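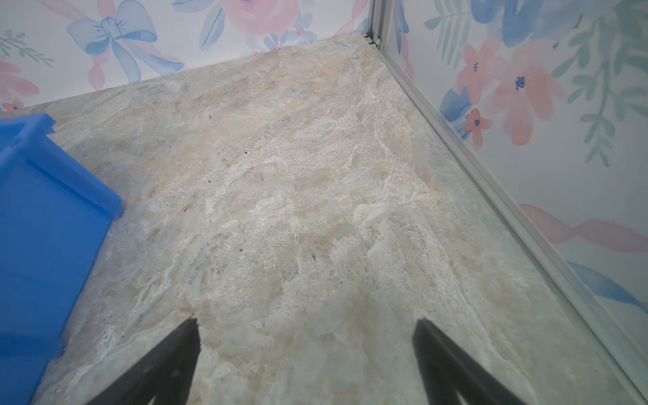

Photo: Grirholm bindery workshop

5 Jan 2025

Paste and spine linings, Misine ledgers

First day back. Shop cold, paste slower than usual to come together. Ledgers have been under boards over the break, no new mold that I can find, the smell is the same as in July so not worse at least.

Cooked a small batch of wheat paste, the usual starch, 200 ml water. Went lumpy. I think I put the starch into warm water instead of cold, was doing two things at once. Strained it twice through the old muslin and it came out usable but thin. Second batch cold start, stirred the whole time, much better. Use the second one for spines. First one is in the jar with the red lid, ok for sizing, DO NOT use on leather.

Three papers to compare for the linings:

Zarnik heavy tissue. Goes on like a dream, stretches when damp and you have to leave it alone. I did not leave it alone on the first spine and got a crease near the tail. Lifted it, did it over, fine.

Mikkelsen kozo. Last of the roll. Tears nicely along a water line, feathered edge disappears completely. Opens best of the three so far, but have only tried it on the thin ledger so hardly a fair fight.

Offcuts from the brown wrapping drawer. Too stiff, cracks at the joint as soon as the book opens past half. Knew that already really. Leave it out of the write-up.

Ledger 3 is the bad one. Old animal glue on the spine, thick, dark, somebody has been back over it at least once with something white and rubbery. Poultice with thin paste under plastic wrap, twenty minutes, scraped with the bone folder. Animal glue comes off as brown jelly. The white stuff does not move. Tried a second poultice, no. Tried warm water on a swab, goes cloudy, rolls up a bit at the edge. Stopped there, the folds underneath are soft and I don't want to lose the sewing.
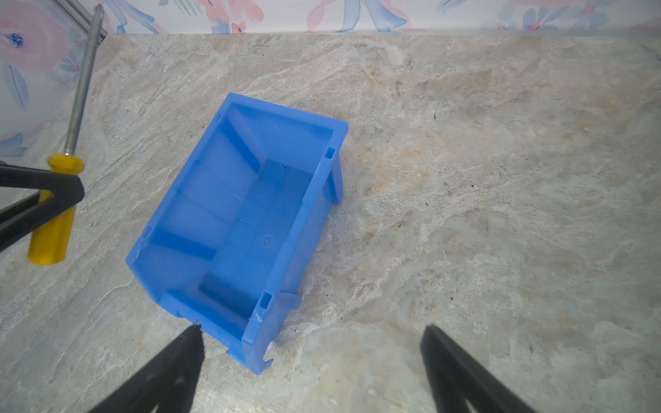 Notebook 3, p. 203

Blue bin is empty so the weights for the small press need to be fished out of wherever they went in December. Look under the board offcuts first.

Sewing on ledger 3: two supports are sound, the one nearest the head is broken at the front joint. Can be extended with new tape, shouldn't need to resew the whole book. The client asked for as little as possible done and I agree, the loose stations are honest wear.

Pressing: linings went under light weight with silicone paper either side. Too much weight last time and the tissue printed its texture into the paste, looked awful.

Check tommorow:
- does the kozo lining still flex without the ends popping
- the redone Zarnik spine, tail end especially
- whether the white adhesive has gone hard again where I wet it

Order: kozo, same weight as the last roll if Mikkelsen still do it. Muslin. Brushes, the flat one is shedding and I picked two hairs out of a lining with tweezers.

Paste in fridge, lable it. Anyone using the press please back it off when done, it was screwed right down when I came in.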